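3rd September
By the Communications Office, Nandard Catering Services

When Nandard took over the dining service at the Horgan residential campus, the first request it received from residents did not concern the menu. "They asked us how long they would be allowed to sit," the dining services manager recalls. Under the previous arrangement, the lunch service had been divided into short sittings, and many residents had fallen into the habit of taking a sandwich back to their rooms.

The manager, who has worked in institutional catering for 29 years and came to Horgan from a hospital kitchen in Ekonau, met with us in her office behind the serving line to discuss the changes made since July. She asked that the conversation center on the service and that her name be left out.

The most visible change is the single long lunch. The doors now open before noon and remain open for the better part of the afternoon. "We were told it would cost us more in staff time, and for the first weeks it did," she says. "Then the rush went away. People come when they are hungry, and the kitchen cooks in smaller batches. We throw out less rice than we used to." Attendance at lunch has risen to nearly 100 residents, where it had stood at 70 in the spring.

Asked whether the longer hours alone explain the increase, she is careful. The menu cycle was also lengthened to 4 weeks, and a soup is now offered every day. "I would like to say it was the soup," she says. "I cannot prove it." Residents' comments, which are collected on cards at the door and read by the kitchen staff each morning, mention the noise level more often than the food. Felt pads have been fitted under the chairs as a result, and the ice machine has been moved to the corridor.

Not every measure has been well received. A trial of table numbers, intended to help servers bring hot dishes to residents who find the line difficult, was withdrawn after complaints that it felt like a restaurant. Servers now learn where people prefer to sit. The manager describes this as slower to teach and considers it the better system. "A new server needs a month. After that, you do not need a number on the table."

The Skareck building, which houses the smaller of the two dining rooms, will follow the same schedule once its dishwasher has been replaced. The manager expects few difficulties there, although the room has only one entrance and the line will have to turn at the coffee station – a point still under discussion with the building's staff.

Tableware was the last subject we raised, and the one on which she spoke at greatest length. The old brown trays were heavy when loaded, and several residents had stopped carrying their own meals. She favors a lighter color that shows plainly whether it has been wiped, and she wants an edge that will stop a piece of cutlery from sliding off. A light green tray with rounded corners and a slightly raised rim, such as the one with the metal fork lying across it, is close to what she has in mind for both rooms. "The fork should still be there when you reach your table," she says. Samples in two sizes are to be tried at Skareck first, and residents will be asked to comment on the usual cards. 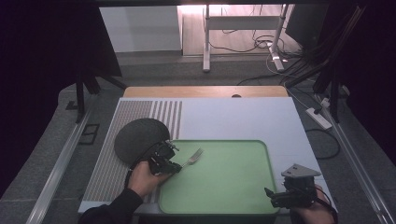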